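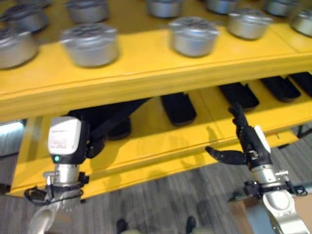
The tea caddy is a lidded container for keeping dry tea, and few kitchen objects have had such a long and lively career! The word comes from the Malay kati, a unit of weight used in the tea trade, and it settled into English during the eighteenth century. Early caddies were porcelain jars, soon joined by boxes in silver, tortoiseshell and fine woods, many of them fitted with a lock (tea was very dear, and the key stayed with the lady of the house). As prices fell the locks went, and plain metal took over. Short silver-coloured canisters with brushed sides and darker lids, standing in loose rows on a bright yellow shelf, belong to this later and humbler branch of the family, where the shape is simple and the same one can be repeated as often as a shelf allows.

Materials

Metal keeps out light, and a well-made lid keeps out most of the air and damp as well. Japanese makers raised this to an art with the chazutsu, a cylinder whose lid sinks slowly into place under its own weight – a delight to watch. Many have a second, inner lid with a small knob. Tinplate, copper and brass are all used, and copper and brass darken beautifully with handling.

Size and use

A caddy holding 100 grams suits most households. Green teas fade faster than black ones and do best in a small caddy that is emptied often. Strongly scented teas such as lapsang souchong should have a caddy to themselves, for the smell clings to the metal and will find its way into whatever comes next.

Collecting

The Farquharson collection at Drodstead holds 791 caddies, over 30 of them with their original keys. Its catalogue, compiled by Jolene Harawira, is a joy to read and gives a full page to the fruit-shaped wooden caddies, carved as apples and pears, which remain among the most keenly sought of all.

See also: Tea chest; Caddy spoon; Samovar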